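Skastlow Reading Forum
General Knowledge > Collected Facts > Verification

Thread: Proposed removal of unsourced entries from the standing list

Lurkley_Archivist
Moderator
September 20, 2020

Members are asked to review the following proposal before it is put to a decision.

The standing list of surprising facts has been maintained by this section for nearly 13 years. In that time the rule on sources has been applied unevenly. An entry submitted today must carry a link or a full print citation. An entry submitted in the early period needed only the agreement of two members. As a result, 58 entries on the present list have no source at all.

It is proposed that these entries be moved to a separate page until a source is supplied. Any entry without a source by the end of November would be removed. The text of removed entries would be kept by the moderators and could be restored on request.

Entries affected include the claim that the Great Wall of China can be seen from the Moon with the naked eye, which should have been removed long ago, and the statement that honey never spoils, which is sound in substance but is stated too broadly and without a reference.

Comments are invited below. Please confine them to the proposal.

quillfeather
Member

I support the proposal in general. The entry on the Great Wall has been challenged in this section many times, and each time the challenge was noted and the entry left in place. A list that presents itself as factual should not carry a statement its own members know to be false.

I would ask for one change. The deadline is too short for entries that depend on printed books. Many members do not presently have access to a library, and interlibrary loans are slow.

Flulov
Senior Member

I must register an objection. The proposal treats all unsourced entries as equal, and they are not equal. The statement that bananas are berries in the botanical sense, while strawberries are not, can be confirmed in any introductory botany text. To move it to a holding page beside the Great Wall claim suggests to a visitor that the two are equally doubtful.

I suggest two categories. The first would hold entries that are disputed. The second would hold entries that are accepted but lack a citation, and these would remain on the main list with a short note. 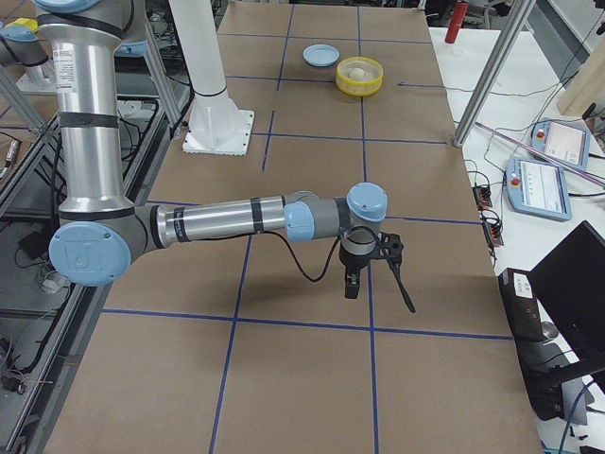 Hafþór Baldursdóttir
I have read the objection with care and I do not believe it can be sustained. The words "accepted but lacking a citation" describe exactly how the false entries came to be on the list. The Great Wall claim was accepted. So was the claim that goldfish have a memory of only a few seconds. Both were widely repeated, and both were entered by members acting in good faith.

If the banana entry can be confirmed in any introductory botany text, then it can be cited from one, and the member who raises the point would be well placed to do so. The work involved is small.

I would also draw attention to the wording of entries. A source may support a narrow statement while the list makes a wide one. Oxford is older than the Aztec Empire only if one accepts that teaching at Oxford marks the beginning of the university and that the alliance of three cities marks the beginning of the empire. Both positions are reasonable. Neither appears in our entry.

Flulov
Senior Member

The point on wording is accepted. The point on categories is not. I did not propose that members' belief should stand in place of a source. I proposed that a visitor be told the difference between an entry that is under challenge and one that is merely incomplete. That is a matter of accuracy as well.

I will supply the citation for bananas this week, and I expect to be able to supply one for the entry on Venus, where the day is longer than the year. The wording there should specify the rotation period, as the time from one sunrise to the next is considerably shorter than the Venusian year.

pellworth
Member

May I ask how the moderators intend to treat entries whose source has disappeared? Several entries from the early period carry links that no longer lead anywhere. These are not counted among the 58, as I understand it, but a reader who follows the link is no better served.

Lurkley_Archivist
Moderator

In reply to pellworth: dead links are not covered by this proposal. Where an archived copy exists, any member may replace the link and record the change in the Adebisi index, which remains the reference copy of the list. Where no archived copy exists, the entry should be reported in the maintenance thread.

In reply to quillfeather: a member who has requested a book and is waiting for it may state this on the holding page. The entry will then be kept there past the deadline.

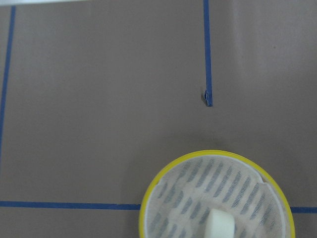

On the question of categories, the moderators are willing to add a line to each entry on the holding page stating whether it has been challenged. This would give the visitor the information Flulov has asked for without leaving unsourced entries on the main list. The main list would then contain sourced entries only.

Flulov
Senior Member

I would have preferred the note on the main list, and I ask that my preference be recorded. I will not oppose the revised proposal.

quillfeather
Member

The arrangement for borrowed books answers my concern. I support the revised text.

Hafþór Baldursdóttir
Member

I support it also, with the request that wording be reviewed at the same time as sources. I am prepared to begin with the entries on history.

pellworth
Member

I have reported the dead links known to me in the maintenance thread. The entry on wombats has an archived copy and has been corrected.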